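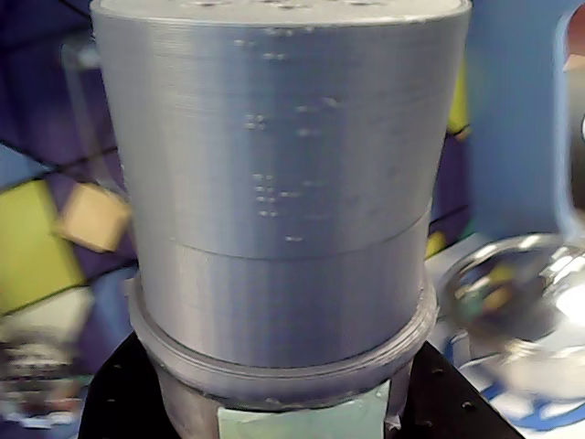

Second-chance romance and me, a complicated relationship

7/10/20

Okay so I finished the last Stollel book at one in the morning and I have been walking around all day with it stuck in my head, which means you get a blog post instead of the June wrap-up I promised. The wrap-up is half written. It'll come!

If you're new to the Stollel books, they're small-town contemporaries set in a lake town called (of course) Stollel, and every book has one couple and the same diner. Ponen puts them out as paperbacks with those pastel covers that all look alike on a shelf, so I have bought book three twice. There are six of them now. I read the first one on a plane two summers ago and didn't think much of it, then read two and three in a weekend, then had to wait like everybody else.

The last one is a second-chance story. And I need to confess something to those of you who have been recommending me second-chance stories since I started this blog: I don't like them. Or I thought I didn't. My problem has always been the first chance. If these two people were so perfect together, why did they break up, and if the reason was good, why are we doing this again? And if the reason was silly (a letter that got lost, a mother who didn't pass on a phone message) then I spend the entire book annoyed that they lost ten years because somebody didn't pick up the phone. I've thrown books over a lost letter. Gently, onto the bed, but still.

So I went into this one with my arms crossed. She left town at nineteen to go to culinary school. He stayed to help run the Hellwig, the old inn on the lake that has been leaking and losing money since book one. There's no lost letter. There's no evil ex. She wanted to go and he didn't want to leave, and they were both kids and both pretty rotten to each other about it, and then she comes back at thirty-two to cook for the summer season since the inn can't afford anyone better known. That's the setup. It works because the author lets them both have been right. He isn't waiting around in a flannel shirt for her to see the error of her big-city ways, and she doesn't have to find out that the city was cold and empty and bad. She liked it there! She had friends and a good apartment and a boyfriend who was nice enough. I can't tell you how tired I am of the terrible city boyfriend who is always on his phone.

Spoilers from here on, mild ones. I'll keep away from the very end.

The first 65 pages are slow. I know some of you bailed, I saw the comments on my last post, and I'm not going to tell you you were wrong. There is a lot of plumbing. There's a whole chapter where the two of them argue about a walk-in freezer, and on the page it's just two people being snippy about a walk-in freezer, and it took me until the next chapter to notice that they'd been fighting about her leaving the whole time. I went back and read it over. It's good. I still think it could have been half as long.

Then you get to the rainstorm and the staff dinner and after that I didn't put it down. The staff dinner might be my favorite scene in all six books. The guests have cancelled, the power is out on the lake side, and she cooks everything that's going to spoil and makes the whole staff sit down in the fancy dining room. He's across the table from her and they barely talk. He just keeps handing her things before she asks for them. Salt, bread, the good knife. That's the love scene, as far as I'm concerned (there is a proper one later, also fine, medium steam, door mostly open).

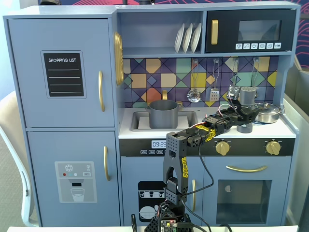 Cooking heroines are a hard sell for me, I should say, because so many of them cook the way people do in commercials. There's flour on the nose, there's a sauce that needs tasting off his finger, and at no point does anyone wash a pan or run out of onions. What I loved in this one is that her kitchen is a pain. She's always short of something, always rewriting her order for the supplier, always standing in the pantry at eleven at night doing math. Compare that with your average cupcake romance, where the kitchen might as well be the toy kind, pale blue with gold handles, three white plates on the shelf and a shopping list on the fridge door with four lines to write on. Four! My heroine here would have filled that before she got to the dairy. I want more romance writers to have worked one bad shift somewhere, is my point.

Now, the breakup. You all know the one I mean, the big sad one that shows up in every contemporary at the 80 percent mark. I read mostly on my e-reader so I can see it coming, I watch that little number in the corner and start bracing myself. And a second-chance book has to be so careful there! They've broken up once already. If you break them up again over the same thing, then I don't trust them to stay together, and if you break them up over something new, then it feels like the writer reached into a bag. This one gets out of it in a way I hadn't seen before. She's offered a job, a real one, good money, a long way from Stollel. The old fight is sitting right there. And they just... have it properly this time. They're mad, they go to separate ends of the inn, there's one short awful chapter from his side, and then he comes and knocks on the kitchen door and asks her what the job is like. He asks her questions about it! For three pages! I was crying over questions about vacation days.

Some of you are going to say that's not enough drama, and I can see it. If you read for the big airport scene, there isn't one. I missed it a tiny bit myself. But I believed in these two at the end more than I believed in any of the other Stollel couples, including my beloved book four couple, who I'm pretty sure are divorced by now.

Things I didn't love, to be fair about it. The sister is only in the book to set up book seven, and she might as well be wearing a sign. The town parade is in there again, and it's the same parade. There's a dog who disappears for most of the middle, and I don't mean he goes missing in the plot, I mean the author forgot about him. And the epilogue has a baby in it, and if you've been here a while you know how I feel about epilogue babies. These two had spent a whole book talking things over like grown-ups and they never once talked about kids, and then there's a baby on the dock in a sun hat. Skip it or don't. I've decided the baby belongs to a guest.

A word on the audio, as a few of you asked. It's on Grirna, where I have a subscription I keep meaning to cancel, and I listened to the staff dinner again this afternoon while folding laundry. The woman who reads her chapters is lovely. The man who reads his has a nice low voice but does all the older ladies in town in the same squeaky whisper, and there are a lot of older ladies in Stollel. I'd go with the paperback or the e-book if you have the choice.

So am I a second-chance person now? I don't know. I went through my shelf this morning and pulled out the ones I'd given up on, to see whether it was the books or me. One of them I'm going to try again this weekend, the one with the veterinarian. One of them had a lost letter on page 60 and went straight into the donation bag. I'm also open to suggestions, so leave them in the comments, but here are my terms. Both people have to have had a decent reason. No lost letters, no phone messages, no amnesia (you know who you are). And please tell me if there's an epilogue baby so I can prepare.

Book seven is supposed to be out in October and it's the sister's, obviously, with the guy who runs the boat rentals. I had him down as far too grumpy for her but I've been wrong about every couple in this series so far. I'll probably reread the whole thing before then, in order this time, and I might post as I go if anyone wants to read along with me. I started a 2,000 word post on book four last year and never put it up, so that one's already taken care of.

June wrap-up on Sunday, unless the veterinarian turns out to be good.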